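How to Clear and Reset a Shared Reading Table

A round table in a shared room collects things all day. Mugs, chargers, a scarf, somebody's mail. The routine below takes 13 minutes once you know it, and it works for any table that people both read and sit at.

What you need

Two soft cloths, one damp and one dry
A tray or shallow box
A dry paintbrush for dusting flowers
Mild dish soap

Step 1: Empty the table

Put everything on the tray, including the things that will go back. Wiping around objects leaves rings. Pull the chairs back far enough that you can walk all the way around.

Step 2: Wipe the top

Add a drop of soap to the damp cloth and start at the middle. Work outward in circles, then run the cloth along the rim, where hands rest. Dry it right away. Pale tabletops show streaks, so look across the surface from a low angle before you move on.

Step 3: Dust the flowers

Artificial flowers hold more dust than you would expect. Take them away from the table and brush each petal toward its tip. Bend the stems back into a loose spray when you are done. Do not use water on fabric petals unless the label says you can.

Step 4: Clean the tissue box

For a glass box, take the tissues out and wipe the inside first. Fingerprints gather near the top edge. Refill it if it is low.

Step 5: Put back only what belongs

Keep it to 3 items. Ours are a book, the tissue box and the flowers. Lay a heavy hardcover flat near the center, set the tissue box beside it and let the flowers stand behind the box. Everything else goes on the shelves or back to its owner.

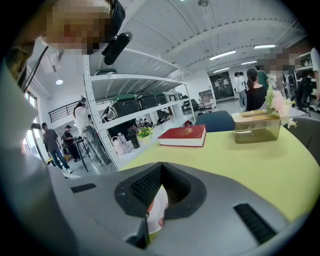 Step 6: Straighten the shelves

Line up storage cases in a row on one shelf, with the lids closed. If you have several of the same kind, put a small label on each one. Loose items can go on another shelf until someone claims them.

Step 7: Push in the chairs

Slide each chair in until the back is close to the table edge. Wash the cloths and hang them up to dry.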